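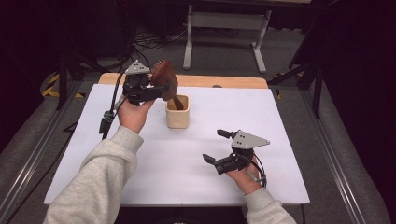 Point d'étape no 3 : la table, les brosses et les gobelets

À l'attention d'Esmaeil Golestani, pour le fonds Randia
Rédigé par Rostam Sadeghi, atelier Ukbridge
27 février 2021

Cher Esmaeil,

Vous m'aviez demandé un rapport court et sans adjectifs. Je tiendrai au moins l'une des deux promesses.

Rappel de l'objet du financement

Le fonds a bien voulu payer l'installation d'un poste où l'on range de petits objets de toilette et de ménage : brosses, gobelets, porte-savons, et tout ce qui traîne d'ordinaire au bord d'un lavabo. Le dossier parlait d'un « espace dédié aux gestes du rangement domestique ». Dans les faits, c'est une table en bois clair avec une planche blanche posée à plat dessus. Je n'ai jamais eu le courage de relire le dossier en face de la table.

Où en est le poste

La planche blanche est adoptée. Elle couvre une bonne partie du plateau, dont il ne reste à l'arrière qu'une bande de bois, et les objets bruns ou beiges s'y distinguent sans effort. La première planche, livrée en juillet, était d'un gris très élégant sur lequel les gobelets disparaissaient complètement. Elle sert maintenant d'étagère, emploi où elle excelle.

La moquette grise, au-delà de la table, reste encombrée de matériel. Je l'avais déjà écrit dans le point d'étape no 2, presque dans les mêmes termes, et je vous épargne la comparaison. Deux caisses de rangement ont été commandées. L'ironie d'un projet sur le rangement qui ne range pas son propre sol m'a été signalée à plusieurs reprises, y compris par vous.

La brosse et le gobelet

C'est l'exercice du trimestre. On prend une brosse en bois à large tête ovale et à poils courts et sombres, et on la met debout, manche en bas, dans un petit gobelet en céramique crème. Le manche s'effile vers le bout, ce qui aide à viser. La tête, en revanche, pèse, et le gobelet est petit. Lâchée trop tôt, la brosse bascule et emmène parfois le gobelet avec elle. Lâchée trop tard, elle ne pose aucun problème, mais la séance déborde sur le déjeuner.

Nous avons tenu 160 séances depuis le dernier rapport, contre 40 sur la période précédente. La différence tient surtout au chauffage, réparé entre-temps. On travaille encore en polaire, mais on travaille.

Le gobelet beige, légèrement moucheté, au corps presque carré, a été choisi parmi la série que nous appelons Ásgeirsdóttir. J'avais un faible pour un modèle plus haut, à bord évasé, dans lequel toutes les brosses tenaient du premier coup. Il a été écarté pour cette raison même : on n'y apprenait rien.

Dépenses

Planche, caisses, vaisselle et brosses : 769 euros sur la période. La ligne « vaisselle » dépasse la prévision. Je pourrais invoquer le cours de la céramique, mais la vérité est que la moquette est moins épaisse qu'elle n'en a l'air. Il reste environ 2227 euros sur l'enveloppe, le chiffre exact dépendant d'un avoir que le fournisseur nous promet avec une belle constance.

Ce qui n'a pas avancé

Le porte-savon, abandonné pour l'instant. La fiche de consignes, baptisée Cleko dans nos échanges internes, existe en deux versions qui se contredisent sur un seul point : faut-il poser la brosse poils vers le mur ou poils vers soi ? Chacun a un avis ferme. Je trancherai avant le prochain envoi et je m'attends à être impopulaire.

Prochaine période

Passer à deux brosses dans le même gobelet. Essayer un gobelet plus lourd, puis revenir au beige. Vider les caisses une fois qu'elles seront pleines, ou du moins leur trouver un couvercle.

J'aurais besoin de votre accord écrit pour reporter le reliquat de la ligne « mobilier » sur la ligne « vaisselle ». Un simple courriel suffit.

Bien à vous,
Rostam Sadeghi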